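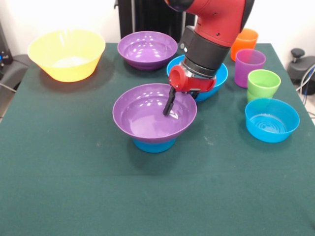
One fingertip dipping inside the purple bowl. Get used to this view.

Teaching an Arm to Stack Bowls by Remote Control

By Maxence Ferrand
2022-06-06

I've been recording bowl-and-cup demos for the Maglaya project since December, and people keep asking me how to get started. So this is my routine, with the mistakes I made left in so you can skip them (you'll make your own, don't worry).

What you need: an arm you can drive remotely, a two-finger gripper, a plain cloth, and a pile of cheap plastic dishes in loud colors. I run everything through Fluria, but any teleop software that logs the arm and the camera together will do the job.

Step 1. Drive around without recording

Give yourself 30 minutes of just playing. Pick up a cup, put it down, bump into things slowly. My first demos were terrible and I kept every one of them, and then I had to go back and throw them all out. Ugh.

Step 2. Decide what the task is

Write it in one sentence. Mine was "put one bowl on top of another." If you change your mind halfway through, start a new folder!

Step 3. Grab the rim

Open the fingers, come down over the edge so the rim sits between them, then close. Go easy on the squeeze. A wide bowl will tip once you lift it from one side, so bring it up high enough that the low edge clears everything you're going to pass over.
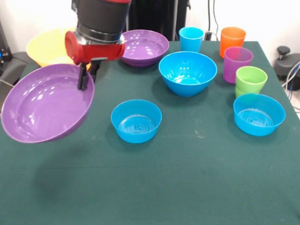
Purple bowl up in the air, held by the rim and tilted.

I like to pause for a beat once the bowl is up, then move sideways, then lower. Three separate motions look slow and a bit silly, but my replays got a lot cleaner when I stopped swooping.

Step 4. Set it down and let go

Lower until the bowl touches, open the fingers, and go straight up. If you drift sideways on the way out you'll drag the bowl with you. I still do this when I'm tired.

Step 5. Mix up the table

Move the dishes between runs. Swap colors, push things toward the corners, leave a few extras standing around that have no part in the task. I skipped this on the Prelia set and the arm learned one table layout beautifully and nothing else. 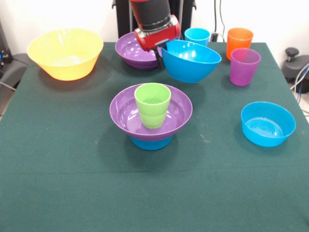

Reading time: 3 min

Step 6. Try a taller stack

Once plain bowls feel boring, add a cup. A green cup standing in a purple bowl on top of a blue one makes a nice target, and you have to watch your clearance when you carry another bowl nearby. Come in from the open side and keep your elbow (well, the robot's elbow) out of the way.

Step 7. Label while you remember

I mark each run good, messy or bad right after I finish it. Messy ones are worth keeping in their own folder, especially if you fumbled the grip and recovered.

Next time I'll go through how I trim the pauses before training.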